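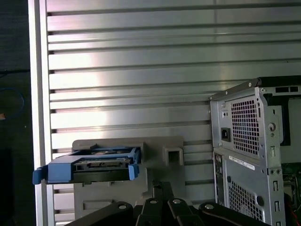 A reader of the first draft, writing from the Kiều repair room, objected that "caddy" was being used for two different parts, the tray that slides into the bay and the bay itself, and asked that the labels be split before anyone built on them. They have been split. In this release "caddy" means the removable tray only, with its handle tab and latch. The part that receives it is a "bay" when it belongs to a computer case and a "fixture" when it stands by itself on the bench.

Bostura Drive Bay Notes
README, second release

Contents

The set covers desktop computer hardware at the point where storage is fitted or taken out: hard drives, plastic drive caddies, open tower cases, rear panels and bench fixtures. It holds 2000 still pictures from 75 bench sessions. Each picture has one text record with a part list and a short note on placement. Laptops, rack servers and bare boards are out of scope.

Files

pictures/ – stills, one folder per session
records/ – one text record per still, same base name
parts.txt – the label list, 18 entries
sessions.txt – session number, bench, lighting setting
changes.txt – edits made between releases

Of the 2000 stills, 1721 have records read by a second person. The rest have a single reading and carry the flag "one" in the second column of the record. Filter on that column if agreement matters to your use.

Labels

caddy: removable tray that carries one drive. Color goes in a separate field. Blue is the most common value.
handle: the tab at the pull end of a caddy.
latch: the catching part on a caddy. Record it even when partly hidden.
drive: the storage unit itself. Do not enter capacity or maker unless the sticker can be read in the still.
connector side: used when metallic contacts or the drive's circuit area can be seen.
fixture: a bench part that holds a caddy outside a case.
tower: a full case, any side. Add "rear" if the power socket or supply vent shows.
socket: the three-pin power inlet.
vent: any punched or perforated grid in sheet metal.
slot: an opening in the case for an expansion card, covered or open.
cable: any loose lead. Color if clear, function left blank.

The remaining seven are fasteners and small sheet metal parts. They are listed in parts.txt with no further notes.

Bench conditions

Sessions were recorded on the Porkari and Grilley benches. Bright metal is common in both groups and reflections wash out detail on aluminum and bare steel. Screw holes are labeled only where the edge of the hole is clear. Cables that run into dark areas are labeled for the part that shows and nothing past it.

Known problems

In the first release a caddy held in a fixture was sometimes recorded as "installed". The word is now kept for a caddy fully inside a case bay. A caddy in a fixture is "held", with no claim about whether it is seated or locked.

Black drives in dark bays are under-recorded. Over half of the corrections in changes.txt are of this type.

"Slot" and "vent" are still mixed up on some rear panels in the Grilley sessions, mainly where the holes are long and narrow. A fix is planned for April.

Corrections

Send the record name, the current label and the proposed label. Put one correction on each line – long threads about a single case are hard to merge.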